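Re: [linens] Pillowcases going baggy

On Friday a list member wrote:
> Mine came back from a 60 wash all out of shape. Do you put the pillow in
> first, or turn the case inside out? I've got 8 to do before December!

Inside out for me, every time, and I don't buy cheap cases any more.

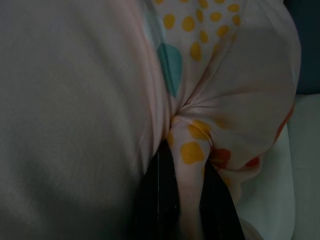

Stutley cotton creases like mad, but it does soften up nicely. I grab the corners through the cloth and shake the rest down – a good handful, much like the spotty fabric pinched up there with the mustard dots, and then let go. Don't bother ironing first!

Same goes for a pale pink case on a plain cream sheet, if you like a bit of pattern on the bed. 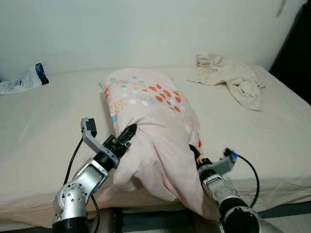 Zestden, December

Back home now and the spare bed is next. Almost 50 minutes on the line did for the Jeseo ones.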